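헤어브러시 세척과 보관, 자주 묻는 질문
Cokent 생활용품 고객 안내

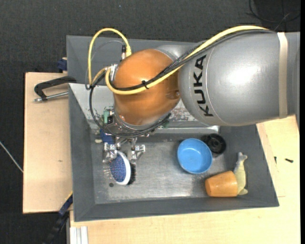 헤어브러시와 회색 직사각형 상자

브러시 세척 방법과 상자 보관, 교환 규정에 관해 고객센터로 자주 들어오는 문의를 모았습니다. 제품마다 소재가 다르므로 세척 전에 손잡이나 포장 뒷면의 소재 표시를 먼저 확인해 주세요. 표시가 지워졌다면 주문 내역의 상품 페이지에서도 볼 수 있습니다.

[세척]

브러시는 얼마나 자주 씻어야 하나요?
머리카락은 쓸 때마다 걷어내고, 물세척은 한 달에 두 번 정도면 충분합니다. 헤어 오일이나 왁스, 스프레이를 매일 쓰는 분은 일주일에 한 번을 권합니다. 두피 치료용 제품을 바르는 동안에는 쓸 때마다 빗살 끝을 닦아 주세요.

엉킨 머리카락이 잘 빠지지 않습니다.
꼬리빗의 뾰족한 쪽을 빗살 사이에 넣고 바닥에서 위로 들어 올리면 머리카락이 한 덩어리로 떠오릅니다. 그 덩어리를 손으로 잡아당기면 됩니다. 롤브러시처럼 머리카락이 돌돌 감긴 경우에는 작은 가위로 빗살 줄을 따라 세로로 한 번 자른 뒤 빼내세요. 가위 끝이 빗살을 건드리지 않도록 눕혀서 씁니다. 불에 그슬려 떼어내는 방법은 쓰지 마세요. 빗살 끝이 녹습니다.

세제는 무엇을 쓰나요?
평소 쓰는 샴푸면 됩니다. 미지근한 물에 샴푸를 한두 번 짜서 풀고 빗살만 잠기게 담가 두었다가 칫솔로 문지릅니다. 락스, 아세톤, 주방용 연마제는 표면 코팅을 상하게 합니다. 베이킹소다는 플라스틱 브러시에만 쓰고, 양은 물 한 컵(200ml)에 찻숟가락 하나로 맞춰 주세요.

손잡이가 나무인데 물에 담가도 되나요?
담그지 마세요. 나무가 물을 먹으면 갈라지거나 도장이 들뜹니다. 칫솔에 거품을 묻혀 빗살 부분만 닦고, 젖은 수건으로 거품을 두세 번 걷어낸 다음 마른 수건으로 손잡이까지 닦습니다.

쿠션 안으로 물이 들어갔습니다.
쿠션 브러시는 바닥에 작은 공기구멍이 있어 오래 담그면 안에 물이 찹니다. 빗살이 아래로 가게 잡고 쿠션을 손가락으로 여러 번 눌러 물을 뺀 뒤, 같은 방향으로 수건 위에 엎어 하루 이상 말려 주세요. 며칠이 지나도 누를 때마다 물소리가 나거나 냄새가 나면 교체하는 편이 좋습니다.

드라이어로 말려도 되나요?
찬바람은 괜찮습니다. 뜨거운 바람은 쿠션 접착 부위를 약하게 만들 수 있으니 피하세요. 직사광선이 드는 창가나 난방기 위도 마찬가지입니다.

천연모 브러시도 같은 방법으로 씻나요?
천연모는 담그지 않고 털끝만 적셔 씻습니다. 샴푸를 손바닥에서 먼저 거품 낸 뒤 털끝에 톡톡 묻히고, 흐르는 물에 짧게 헹구세요. 말릴 때 털이 눌리면 그 모양으로 굳을 수 있어 옆으로 눕히거나 매달아 둡니다.

씻어도 하얀 먼지가 남아 있어요.
대부분 각질과 섬유 먼지, 스타일링 제품이 함께 굳은 것입니다. 마른 상태에서 칫솔로 먼저 털어낸 다음 물세척을 하세요. 처음부터 물을 묻히면 빗살 뿌리에 달라붙어 더 오래 걸립니다.

[보관]

상자에 보관할 때 주의할 점이 있나요?
완전히 말린 뒤 넣어 주세요. 덮개가 있는 상자라면 세척한 날에는 덮개를 열어 두는 것이 좋습니다. 브러시 여러 개를 한 상자에 넣을 때는 빗살끼리 맞물리지 않게 등과 등을 맞대어 놓습니다.

상자 크기는 어떻게 고르나요?
가장 긴 브러시를 눕혀 보고 양쪽으로 손가락 하나씩 들어가는 길이면 됩니다. 저희가 판매하는 Kettani 정리 상자는 깊이가 16cm라서 패들 브러시를 옆으로 세워 넣을 수 있습니다. 욕실 선반에 올려 둘 분은 선반 안쪽 깊이도 재어 보세요. 상자 길이만 재고 주문했다가 문이 닫히지 않아 반품하시는 경우가 많습니다.

욕실에 두어도 되나요?
환기가 되는 욕실이라면 가능합니다. 창문이나 환풍기가 없는 곳이라면 방이나 화장대에 두는 쪽을 권합니다. 나무와 천연모 제품은 욕실 보관을 권하지 않습니다.

상자 안쪽은 어떻게 닦나요?
먼지와 머리카락을 마른 천으로 모아 버리고, 중성세제를 묻힌 천으로 바닥과 모서리를 닦습니다. 모서리에 낀 머리카락은 테이프를 접어 눌러 떼면 쉽습니다. 물기가 남은 채로 브러시를 다시 넣지 마세요.

머리끈과 집게핀을 같이 넣어도 되나요?
넣을 수는 있는데 머리끈이 빗살에 걸려 늘어나기 쉽습니다. 작은 주머니나 칸막이를 하나 두면 해결됩니다. 금속 핀은 물기가 닿으면 녹이 생겨 밝은색 브러시에 얼룩을 남길 수 있습니다.

여행 갈 때는 어떻게 챙기나요?
빗살에 마른 손수건을 한 겹 씌우고 옷 사이에 넣으면 눌림이 덜합니다. 지퍼백을 쓴다면 입구를 조금 열어 두세요. 숙소에서 샤워 직후에 썼다면 짐을 싸기 전에 물기를 털어 주시고요.

[교체 시기]

언제 새것으로 바꿔야 하나요?
정해진 기한은 없습니다. 빗살 끝의 둥근 마감이 떨어져 두피가 따가울 때, 빗살이 여러 개 휘거나 빠졌을 때, 쿠션이 꺼져 올라오지 않을 때, 세척 후에도 냄새가 남을 때 교체하세요. 한쪽 줄만 휘었다면 빗는 방향이 늘 같아서일 수 있습니다.

빗살이 하나 빠졌는데 계속 써도 되나요?
빠진 자리가 날카롭지 않고 쿠션이 찢어지지 않았다면 써도 됩니다. 접착제로 다시 붙이는 것은 권하지 않습니다. 굳은 접착제에 머리카락이 걸려 끊어집니다.

부품만 살 수 있나요?
Clorker 패들 브러시는 교체용 쿠션을 따로 판매합니다. 가격은 한 장에 870원이고, 손잡이 아래쪽 홈을 눌러 기존 쿠션을 밀어낸 뒤 새것을 끼웁니다. 다른 제품은 쿠션만 따로 나오지 않습니다.

다 쓴 브러시는 어떻게 버리나요?
플라스틱, 금속, 고무가 섞인 제품은 대체로 종량제 봉투에 버립니다. 분리가 되는 제품은 소재별로 나누되 지역마다 기준이 다르니 거주지 안내를 따라 주세요. 머리카락은 미리 제거하고 일반쓰레기로 버립니다.

[가족이 함께 쓸 때]

브러시를 같이 써도 괜찮을까요?
한 사람이 하나씩 쓰는 것이 좋습니다. 같은 모델을 여러 개 샀다면 손잡이 끝에 색 테이프를 감아 구분하세요. 머릿니가 확인된 경우에는 치료가 끝날 때까지 따로 두고, 소독 방법은 약국이나 병원에 문의해 주세요.

반려동물 털을 빗던 브러시를 사람이 써도 되나요?
권하지 않습니다. 씻어도 빗살 뿌리에 털과 비듬이 남을 수 있습니다. 보관 상자도 나누어 쓰세요.

아이 머리를 빗길 때 자꾸 아프다고 합니다.
머리끝에서 손가락 한 마디 위부터 시작해 조금씩 올라가며 빗어 주세요. 엉킨 곳 위쪽을 다른 손으로 잡으면 두피가 당기지 않습니다. 빗살이 촘촘한 제품은 엉킴을 푼 다음에 씁니다.

[주문과 교환]

취급하는 브러시는 몇 종류인가요?
색상을 따로 세어 모두 104종입니다. 매장에는 일부만 진열하므로 찾는 제품이 있으면 방문 전에 문의해 주세요.

사용한 브러시도 교환되나요?
위생용품이라 포장을 뜯고 사용한 제품은 단순 변심으로 교환할 수 없습니다. 받았을 때 빗살이 빠져 있거나 손잡이가 갈라진 경우에는 사진을 보내 주시면 새 제품으로 바꿔 드립니다. 이때 왕복 배송비는 저희가 부담합니다.

정리 상자에 긁힌 자국이 있습니다.
바닥면의 가는 자국은 겹쳐 쌓는 과정에서 생길 수 있으며 교환 대상이 아닙니다. 깨짐, 휨, 덮개가 맞지 않는 문제는 교환해 드립니다. 상자를 평평한 바닥에 놓고 옆에서 찍은 사진을 함께 보내 주세요.

상자와 브러시를 같이 주문하면 한 번에 오나요?
재고가 같은 창고에 있으면 함께 포장합니다. 나뉘어 출발하더라도 배송비는 한 번만 받습니다. 오후 2시 이전에 결제된 주문은 당일에 포장합니다.

여기에 없는 내용은 어디로 문의하나요?
홈페이지의 문의 게시판에 주문 번호와 제품명을 적어 주세요. 세척과 소재에 관한 질문은 제품 담당 Kaiwen Dong이, 교환과 환불은 고객 담당 Fathima Amarasinghe가 답변합니다. 12월에는 주문이 몰려 답변이 하루 정도 늦어질 수 있습니다.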